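Liviu Sârbu
Thread on the teleop work in the simulated kitchen. Posting it in pieces because people keep asking how the recording part goes.

1/ The task set is called Nisance. 500 demonstrations is the target for each task. One person drives both arms with hand controllers, and every finger command gets logged.

2/ Task 6 is the fruit one. Pick up what's on the plate and on the board, put all of it in the basket. Left hand takes the plate side, right hand takes the board side.

3/ We record it two ways. Some operators move both arms together. Others finish one side and then start the other. Eun-ji Yoo wants both kinds kept and tagged, so there's a field for it now.

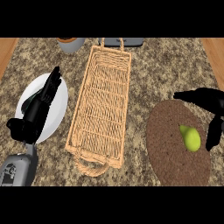
Task 6, seen from above. Right hand next to the pear, basket still empty.

4/ The pear is harder than you'd think for a new operator. There's no touch feedback through the controllers, so you go by eye. Most people close too early and push it across the board.

5/ What I tell them: stop beside the fruit, check where the lower finger is, then close slowly. A pause of a second is fine. Longer pauses get trimmed later, and Golshifteh Asadi would like fewer of those to trim.

6/ Plate side has a different problem. The hand covers the thing you're trying to grab. Tip the wrist before you go down.

7/ Failed grasps stay in if the operator recovers and finishes. If the fruit ends up on the floor, the run is thrown out.

8/ As of this morning we have 1047 runs across all tasks, and 631 of those passed review. Task 6 is the slowest to fill.

9/ Kenneth Halliday asked if we train on scripted motions too. No, only hand-driven runs for this set. Scripts are used to reset the counter between runs.

10/ Next up is the same task with the basket moved to the left side. Operator notes go in the shared sheet, second tab.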